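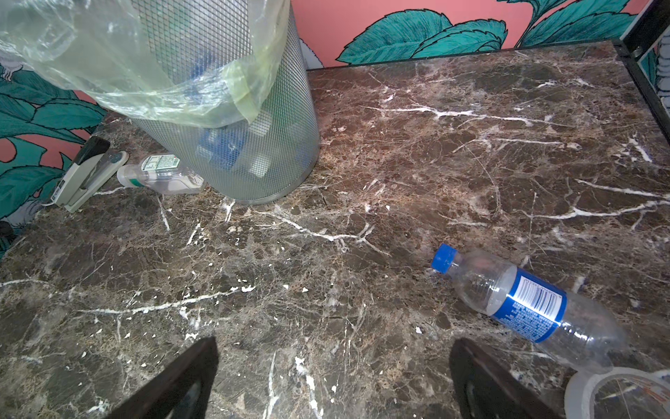

Terkier opened its Emelcombe showroom to visitors on 2020-12-12, and I went over with Zorica Ristić to look at stone tops for the back office. The sample room has 64 slabs, most of them lying flat. The one I liked was a dark brown marble with white and tan veins, set against pink wallpaper with big green leaves. It was in everyday use, with a stapler, packing tape and a mesh wastebasket on it, and the veining still stood out. Nikola Gashi quoted us $3000 for that one, cut and delivered to Marsden. Delivery takes 25 days. Parking is behind the building.

Search this site Go

Filed under: Visits, Stone and Tile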